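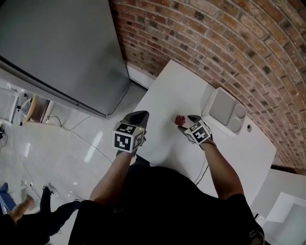
*White table set against the curved brick wall.*

# Setting a straight-edged table against a curved wall

A rectangular table pushed against a curved wall touches it at one or two points and leaves a gap everywhere else. On a wall that bows into the room, the table rocks around the contact point. On a wall that bows away, both rear corners touch and the gap opens in the middle. The steps below cover a filler strip for the second case, as fitted in the ground-floor room at Plivstead.

## Measure the gap

1. Push the table back until both rear corners touch the wall. Check that the front edge is parallel to the nearest straight reference, usually a floor joint.
2. Mark the rear edge at regular intervals. On a short table, 7 marks are enough.
3. At each mark, measure square from the table edge to the brick face. Measure to the brick, never to the mortar joint.
4. Write the readings on a strip of masking tape along the edge.

The Plivstead table gave a maximum gap of 25 mm at the center mark. The curve was not symmetrical -- the left half ran 3 mm deeper than the right -- so take every reading and do not mirror one side.

## Make the template

Cut a strip of stiff card wider than the deepest reading. Transfer the measurements and join them with a thin flexible batten held on edge. Trim to the line, then test the card against the wall at table height. Brick courses wander, and a template taken at floor level will not fit higher up.

## Cut and fit the strip

- Trace the template onto the filler stock. Softwood or dense foam both work.
- Cut on the waste side of the line and sand back to it.
- Leave 2 mm clear of the brick along the full length.
- Fix the strip to the table only. Do not glue it to the wall.

If a cable has to drop behind the table, notch the strip before fixing. A notch cut afterward tends to split softwood at the thin end.

## Check for movement

Press down on each front corner in turn. If the table rocks, level the feet first and then recheck the gap at the center mark. A change of more than 1 mm means the strip needs another pass with the sanding block.

Repeat the check after the first week of regular use.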